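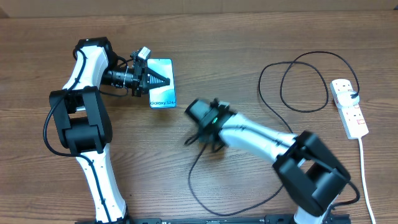 Plateau Kariuki, bois à fil horizontal

Table de travail et de montage, gamme Atelier
Fabricant : Stundo
Distribution : Gulleo

Le Kariuki est un plateau en bois destiné aux postes de préparation, de contrôle et de petit emballage. Il est livré seul ou avec son piètement. La teinte est un brun chaud tirant sur l'orangé, le fil court dans le sens de la longueur et reste bien marqué sous la finition. La couleur varie d'une pièce à l'autre et fonce un peu la première année.

Profondeur : 700 mm
Garantie : 5 ans sur le plateau, 2 ans sur le piètement
Finition : huile dure, deux couches, mate
Chants : arrondis à l'avant, droits à l'arrière
Piètement : acier, hauteur fixe ou réglable

L'arrière droit permet de plaquer la table contre une cloison ou un panneau sans laisser de jour. L'avant accepte les rails et les étaux à serrage. Pour une fixation permanente, percer un avant-trou et ne pas visser à moins de 20 mm du chant.

Sur un poste où l'on manipule des téléphones et leurs boîtes, type Galaxy S24+, la surface mate limite les reflets sous l'éclairage du plafond. Une multiprise se pose sur le plateau, côté droit de préférence pour les droitiers. Le passe-câble n'est pas percé en usine ; il est proposé en option, à l'emplacement indiqué à la commande.

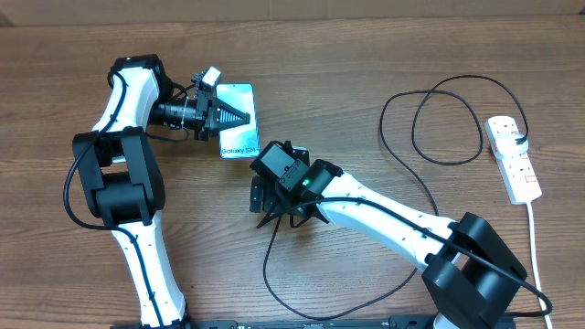
Entretien

Dépoussiérer au chiffon sec. Pour les traces, chiffon humide bien essoré, dans le sens du fil, puis essuyer. Pas d'alcool ni de produit abrasif. Une couche d'huile par an suffit pour un usage quotidien. Les rayures légères se reprennent au papier fin avant de huiler.

« On a commencé par un seul poste, on en a repris quatre en mai », indique Gladys Magesa, responsable de la préparation chez Comivport. « Le bois marque un peu à l'endroit où l'on pose les outils. Un coup de ponçage et c'est réglé. »
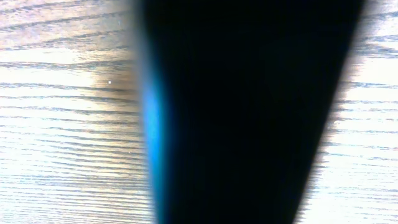
Les veines plus sombres et plus serrées par endroits sont normales et ne donnent pas lieu à échange.

Livraison et retrait

Livraison sur palette, au pied du bâtiment. Prévoir deux personnes pour la manutention. Retrait possible au dépôt le samedi matin, sur rendez-vous. Les plateaux percés sur demande ne sont ni repris ni échangés.

Devis et échantillons de teinte : Georges Chamoun, service professionnels, Gulleo.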